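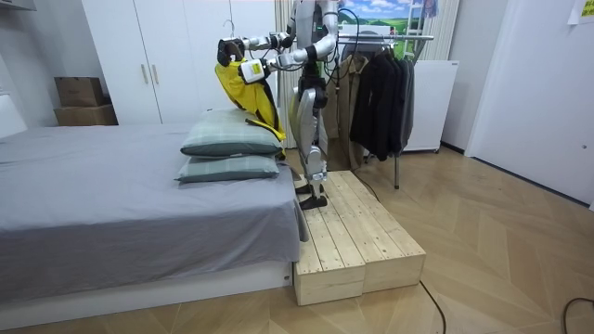 How long should a good winter coat last?

With regular care and the occasional repair, a well-made coat can be worn for many years, and a large part of that life depends on how it is treated in the months when it is not being worn.

The question has taken on new interest at the Fuvgate Textile Museum, where the exhibition "Kept Clothes" opened to the public this month. The display draws on the museum's collection of everyday dress, which now holds 3,351 garments, most of them given by the families of those who wore them. Few are grand. There are school blazers, raincoats, factory overalls and a long row of wool overcoats with turned cuffs and replaced linings.

"Museums have been very good at keeping wedding dresses," said Margaux Gautier, the curator of the exhibition. "A coat that went to work every morning was usually worn until it could not be worn any longer, and so very few have reached us."

Gautier spent 17 months selecting the pieces. Her starting point was a gray overcoat bought by a railway clerk and later cut down for his daughter. The side seams show two sets of stitching, and the hem has been let down once and taken up again. A card beside it lists each change, as far as the museum's conservators could establish them.

The head of conservation, Reinhold Baumgart, regards the shoulders as the part of any coat most worth watching. Heavy cloth on a narrow wire hanger will sag at either side of the neck, and the fold that forms there weakens the fibers over time. Museum practice is to pad each hanger with cotton batting to the width of the shoulder, then cover it in washed muslin. Knitted pieces are laid flat.

Much of this can be done at home. Baumgart recommends that coats be brushed before they are put away, with attention to the collar and the underside of the cuffs, where skin oils and crumbs collect. Pockets should be emptied. Buttons may be left open except for the top one, which helps the collar keep its line. A cotton cover is preferred to plastic, and an old bed sheet with a hole cut for the hook will serve.

Moths remain the chief worry of visitors to the museum's advice desk. The adult insects do no harm to cloth; the damage is the work of the larvae, which feed on wool, fur and feathers and favor places that are dark and seldom disturbed. Cedar blocks are of limited use once the scent has faded. The museum relies instead on inspection, sticky traps and freezing. A garment thought to be infested is sealed in a bag with the air pressed out and kept in a deep freeze for two weeks, then allowed to return to room temperature before the bag is opened.

Repair occupies the second gallery. Marcelle Tanguy, a tailor who trained in alterations and has taught mending for much of her career, prepared the samples on view, including a worn elbow rebuilt with thread drawn from an inside seam. The work is slow. A patch the size of a coin can take an afternoon, and Tanguy advises beginners to practice on a scarf.

She is less patient on the subject of linings. "The lining goes first. It is meant to," she said. "People give away a sound coat for want of three yards of fabric." Her own preference is for viscose twill in place of silk, which she considers too weak at the armhole for daily use.

The final room is given to ten coats lent by local residents, each still in use and due to be returned to its owner before the cold weather. Among them is a navy duffel belonging to Kylie McAlister, who inherited it from an aunt and has replaced all of its toggles – two of them with wood from a broken chair. The new ones do not match, and the museum has left them as they are.

Mending classes led by Tanguy will be held in the museum's study room throughout the run of the exhibition. Places are limited to ten, and participants are asked to bring one clean garment and their own scissors.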